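Tooling notes: pose tracking and the annotation queue

Release 3 of the Jiston trajectory tools went out to all internal users on September 11, 2023. Most of the changes are in the pose pipeline, and they affect anyone who replays hand-held gripper recordings or trains on them.

The main fix concerns time alignment. The old loader matched each video frame to the nearest tracking sample by timestamp. Tracking and video run on separate clocks, so drift built up over a long recording, and the end of an episode could be two frames out of step with the start. Jiston now fits one linear clock model per episode and interpolates position and rotation separately. Rotation uses spherical interpolation on quaternions, with a sign check between neighboring samples. The missing sign check caused the wrist flips reported in January.

Jaw width is now estimated inside the same pass. The estimator looks for a marker near the jaws, solves for its pose with the fisheye model, and converts the result to an opening in millimeters. If detection fails for more than 5 frames in a row, the width is marked invalid and the loader leaves it blank. Earlier versions held the last good value, which taught at least one policy to keep its jaws still during fast reaches. Please check any script that assumes the width column is always filled.

Stunora, the planner, has picked up a matching change. It reads the validity flags directly and will not build a grasp segment across a gap. Segments that fail the check are written to a separate list with the episode number and the reason code. On the kitchen tabletop set, 377 segments ended up on that list. Ineke Declercq is going through them by hand and has found that most are short occlusions near the end of a reach, with good tracking on both sides. A bridging option for these is planned, off by default.

Two known problems remain. The fisheye calibration file is still loaded by name, so renaming a folder breaks the lookup without a clear error. Blurred regions in the video are also passed to the feature tracker as ordinary texture. Maddocks has a mask branch that excludes them, and it will be merged once the tests pass on the older recordings.

To upgrade, pull the new environment, delete the cached pose tables, and run the converter again with the strict flag set. Old tables will load without a warning, so do not skip the delete step.
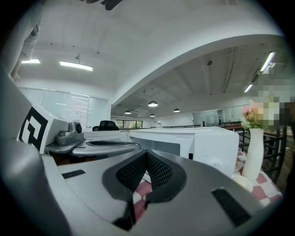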